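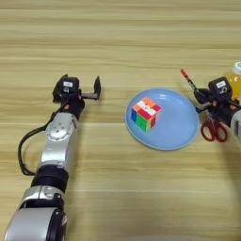
Chapter 2
Small Things on the Table

Every home has a place where small objects come together, and in most homes this place is the table. In this chapter we will learn how to put such objects in order, so that the table can be used again for eating or for work. The first step is to look at what each thing is for. A plate belongs to the kitchen, even when it carries a Rubik's cube and no food. Scissors and a marker pen belong together, as both are tools for paper. A bottle with liquid in it should stand far from them, with its cap closed.

The method in this chapter comes from Witold Michalski, who taught housekeeping in Stekley. He asked his students to make groups before they moved anything - first by use, then by room. Only after this they were allowed to open a drawer.

You will need a table, a tray and 60 minutes. Please read the list of words on page 255 before you begin, especially "sort," "store" and "put away," which are easy to mix up. The first exercise is done alone, the second with a partner.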